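An Afternoon at the Ivix Open Day in Zedeldale

My sister-in-law had been telling me for months that I ought to go and see what they get up to at Ivix, and when they opened their doors one Wednesday in July I finally ran out of excuses and took the early train out to Zedeldale. It's a lovely ride, by the way, if you sit on the river side.

The building is an old seed warehouse, a short walk up the hill from the station, and it still smells a little of grain when you come in. There were 14 of us in the group, including two very serious boys with notebooks and a retired couple who had come for the cake (and the cake was good, I had two slices). Our guide for the afternoon was Nighat Butt, who runs the teaching room and who never once made any of us feel silly for asking.

We started upstairs with the real arms. Nighat took one by the wrist and simply walked it over to a cup, closed the fingers, lifted, and set the cup on a tray. The arm goes soft while you do this, like leading a sleepy child to bed, and the computer remembers every bend. Then she let us try! I was much too quick and knocked the cup flat on its side, and she said that was a fine thing to have done because everybody does it the first day.

After that came the part I had been most curious about, which they call Tarar. It's the remote side of things. You hold a handle on a desk, you look at a screen, and the arm you're moving lives inside a computer-made house, with rooms and furniture. Nighat said they collect 1000 of these little demonstrations before they even begin training on a task, and that people get surprisingly fond of the house while they're at it.

The job that afternoon was putting shoes away. One of the staff had the handle, and we all crowded in behind his chair to watch. 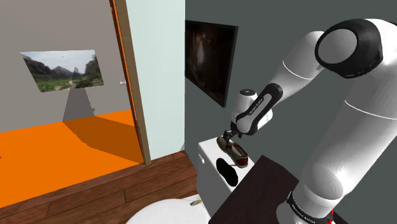
A brown laced shoe in the gripper, just over the white cabinet, in the simulated house.

What struck me was how much of the work is in the wrist. A shoe is an awkward thing to hold, when you think about it, and the person at the desk kept making tiny turns of his hand, easing off, coming in again. One of the notebook boys asked whether the robot could learn from a bad try, and we got a long and very good answer. The clumsy ones are kept in a separate pile, and someone goes through them later and marks the moment where things went astray.

I had 6 minutes at the desk myself. The handle is lighter than I expected, and there's a tiny delay that makes you want to push harder, which you mustn't. I did get hold of a shoe in the end, and the retired couple gave me a round of applause.

We finished back downstairs with tea and a short talk on Nirovar, their next project, where two people will guide a pair of arms together to fold bedding. I'd pay good money to watch that with a fitted sheet. If you go, wear comfortable shoes for the stairs and book the later tour, as ours had to hurry a bit at the end to clear the room. I caught the ten past five home with a slice of lemon cake wrapped in a napkin.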